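Clellonbridge Grasp Planner: frequently asked questions

Last updated 1 August 2024

What does the planner do?
It takes the view from the wrist camera, looks for something to pick up, and sends a short list of grasp poses to the arm controller. It does not move the arm itself.

Which grippers are supported?
Any two-finger gripper with a width reading. Settings for the Stedetti and Multico models are included. For others, copy the Multico file and change the finger length and maximum opening.

Why does it find objects on a patterned cloth?
The colour segmenter treats a closed outline with strong contrast as a possible object. Printed flowers and leaves fit that rule quite well. Turn on the height check (min_height, in millimetres) and set it to 3. Flat prints are then dropped before planning starts.

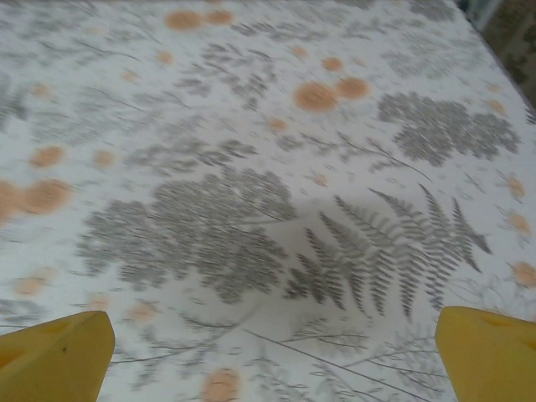 Wrist view over a printed tablecloth, with nothing between the fingers.

The fingers show up in my view too. Do I need to mask them?
Yes. Run the mask tool once with the gripper open and once with it closed. Repeat this if you change the fingertips or move the camera bracket.

How was the segmenter tested on patterns?
Dénes Illés put together a set of 3,274 wrist views in July, covering cloths, mats and printed card. The set can be downloaded from the Files page.

How long does one plan take?
The time limit is 300 ms by default. If no grasp is found by then, the planner returns an empty list and the controller holds its position. Raising the limit helps with cluttered bins but makes little difference on a flat surface.

Can I see the rejected candidates?
Set the log level to "detail". The last 20 are kept, each with the name of the check it failed.

Does it work with Verbeke controllers?
Yes, from firmware 3 onwards. Older units need the serial bridge, which has its own page.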